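Status: second draft, March. Please read the "Known problems" part before you use the table.

# Greteo Household Words

This is a small word list of household vocabulary in three dialects spoken in and near Denelden. It has 302 entries. Each entry has the word, a simple spelling, the meaning in English and one sentence of use.

## Where the words come from

Most entries were collected by Nabil Bitar and me in kitchens and living rooms, in conversations with older speakers. We asked for names of things people use at home, and also for verbs like "to fold", "to air" and "to hang". The verbs were more difficult – many speakers gave a whole sentence and we had to cut it. 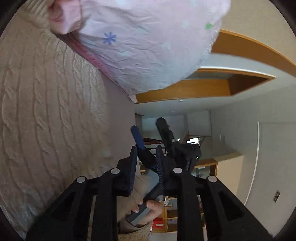 Hadi Shboul wrote to us that the verbs should be listed in the past form, as the old Khasawneh dictionary does it, and that the command form we use now will confuse students. I agree in part. The next draft will have both forms.

## Files

- `words.csv` – the main table
- `sentences.csv` – sentences of use, linked by `entry_id`
- `notes.md` – remarks on spelling

## Columns

| Column | Meaning |
|---|---|
| `entry_id` | number of the entry |
| `word` | the word in our spelling |
| `dialect` | `north`, `river` or `town` |
| `speakers` | how many speakers confirmed it |

An entry needs at least 2 speakers. If they did not agree, the entry has the mark `unsure`, and there are 32 of these.

## Known problems

The river dialect has fewer words for clothes and bedding than the other two.

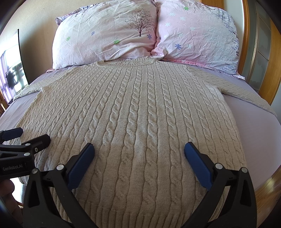
Long vowels are not written the same way in all rows. Fares Zein corrected the first 100 entries, the rest still follow my older spelling. Please do not use the table for work on vowel length yet.

## License

Free for teaching and study. For printed books, please write to Jad Tannous first.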